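About Clolside School of Upholstery

Home | Courses | Admissions | About the School | Contact

Clolside School of Upholstery provides practical training in traditional and modern upholstery to adults at every level of experience. The School occupies the former MacPherson mill on the east side of Rollport, a short walk from the ferry landing. It is a nonprofit institution governed by a board of trustees and supported by tuition, gifts and the sale of finished student work.

Our History

The School began as an evening class held above a furniture store on Arow Street. The first students brought their own chairs and their own tools, and lessons ended when the store below turned off the heat. Demand for places soon exceeded the space available, and the class moved to the ground floor of the MacPherson mill, where carpet yarn had once been spun. The upper floor was added to the lease later and now holds the cutting room, the fabric library and the School offices.

Much of the original building remains in use. The freight elevator still carries sofas between floors, and the loading door on the river side is opened in July for the annual sale.

Our Programs

The School offers 2 programs of study. The Certificate in Upholstery is a full-time course covering webbing, springing, stuffing, pattern cutting, machine sewing and finishing. Students complete a drop-in seat, a stuffed dining chair, a wing chair and a piece of their own choosing, which must be approved by the instructor before work begins. The Evening Program is intended for those who wish to learn alongside other employment. It may be taken one term at a time, and terms need not be consecutive.

Total enrollment across both programs is 162. Workshop classes are limited to 6 students per instructor. Applicants to the Certificate are asked to attend an interview and to complete a short hand-sewing exercise. No earlier training is required, and the School does not set an upper age limit. 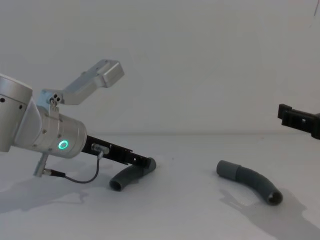

Silver arm over a white tabletop.

Facilities

Each Certificate student is assigned a bench, a pair of trestles and a locker for the length of the course. Industrial sewing machines are shared and may be reserved by signing the sheet outside the cutting room. The fabric library holds sample books from mills at home and abroad, together with a collection of old trimmings given by local families. Books may be consulted during opening hours but may not be taken home.

The workshops open at 8:30 a.m. and close at 9:00 p.m. during term. Students in the Evening Program are welcome to use the benches during the day when space allows.

Tuition and Assistance

Tuition covers instruction, use of shared equipment and a starting supply of webbing, tacks and twine. Top fabrics are purchased by the student. A materials deposit of 60 dollars is collected at registration and returned when the locker key is handed in. The Arow Fund offers partial assistance to Rollport residents enrolled in the Certificate. Requests should be submitted with the application form.

Work for the Public

The School accepts a small number of chairs and stools from the public each term for use in teaching. Owners pay for materials only and should expect the work to take a full term. Pieces are chosen according to the needs of the course, and the School is unable to accept leather furniture or items needed by a fixed date.

Inquiries about admission, assistance or furniture for teaching may be made at the School office on the upper floor.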